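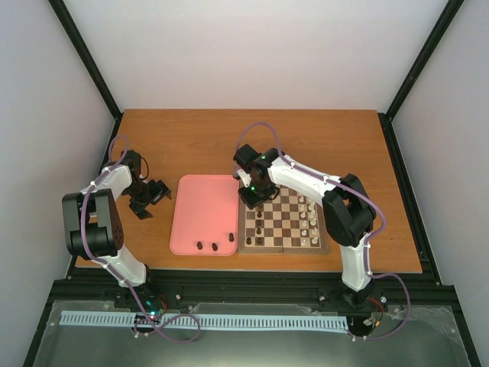
04/06/2022

In at eight. Divya Thomas had left a note on the bench saying the right arm on the chess cell was dropping out again, 40 minutes into the overnight run. Same fault as in April, error 506, lost contact with the wrist joint.

Started with the cable, as that was the trouble last time. With the arm reaching out over the far side of the board the purple lead has to stretch round the outside of the elbow, and whoever tied it on last (me, I think) had pulled the ties too tight. Cut 4 of them off and put new ones on with a finger's width of slack. Moved the arm by hand through its full reach and the lead now follows it without tugging. Left the big curve down by the base as it was.

Did the left arm too while I had the cutters out. Nothing wrong with it, but the loop at the bottom hangs lower than I like, over the slotted strip at the front. Have asked Dalen for two cable clips to fix to the beam. They said Tuesday's van had gone — no, they said the van had gone and there would be another, so I will believe it when the clips arrive.

Then the wires at the right base. The small orange connector had some play in it. Unplugged it with the power off, cleaned the pins, pushed it home and put a dab of the soft glue on. It really wants a cover. Yeshi Bogale says the Skitham cell has one made from a bit of bent sheet, and he will send me the drawing.

Checked where the pieces are being picked from after that. The right gripper was closing slightly to the near side of each piece, so I taught the corner squares again and ran the dark pieces from the board to the pink tray, slowly, 6 times over. It knocked a pawn on the second go. Clean after that. The tray will slide if you lean on the table, so I want a stop for it screwed down on the left.

Lunch late. Rang Matthorpe about a spare wrist lead and they have one, but it has to be signed for at Clindcombe first. Filled in the form.

Left it on a long run at half speed when I went home. Divya is on tonight and will write down the time if it stops. Must buy more white ties, the bag is nearly finished.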